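Did the woman in the Boltovetti "Prilevar" video really win a Rinaldi?

porchlight544
29 June 2019

I keep seeing the same claim under the "Prilevar" video: that one of the four dancers in the kitchen part went on to win a Rinaldi for Best Supporting Actress. People repeat it like it's common knowledge, but no one ever says which dancer or which year. The faces are half in shadow the whole time. The Skikivix page for the video lists a director and a label and that's it. Is there a real source, or is this one of those stories that got copied until it sounded true?

Share 9

tapedeck_west

Yes it's true, everyone knows this. It's the one on the left with the short hair. She was in that courtroom movie after. Great song too!!

cutaway_fan

I'd be careful with the answer above. There are at least two dancers with short hair, and they swap places halfway through, so "the one on the left" doesn't narrow it down much.

I went looking for this in December and got as far as the following.

The credits at the end of the original upload name a dance company and none of the dancers. The credits on the Skikivix version are shorter still. The earliest mention of the Rinaldi story I could find was a fan list called "Before They Won," which gives no source and also gets the song's release year wrong. Every later article I read seems to borrow from that list - two of them even copy its spelling mistake.

What would convince me is the actress bringing it up in an interview, or a call sheet, or the choreographer saying so. A side-by-side of two blurry screenshots doesn't count, and that's all the forum threads have. One of those threads runs to 400 replies and still ends in a shouting match over an earring.

Could it be true? Sure. Plenty of actors took dance jobs early on. But the Rinaldi part is the sort of detail that gets added later to make an old video sound more important.

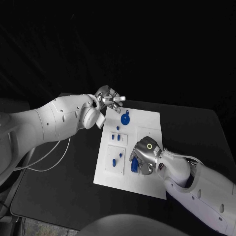
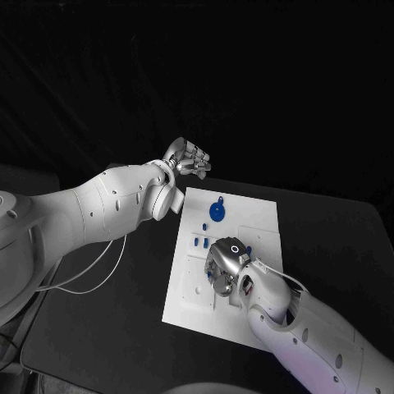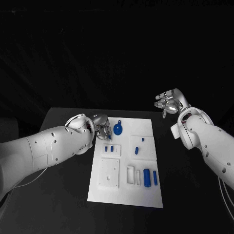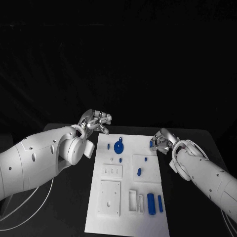 Update from porchlight544

Thanks. I wrote to the label and got an automatic reply, so I'm leaving this open. If anyone has the original DVD single, please check the booklet for dancer names. And tapedeck_west, which courtroom movie?

3 comments

We use cookies to remember your settings. By staying on this site you agree to our cookie policy. Accept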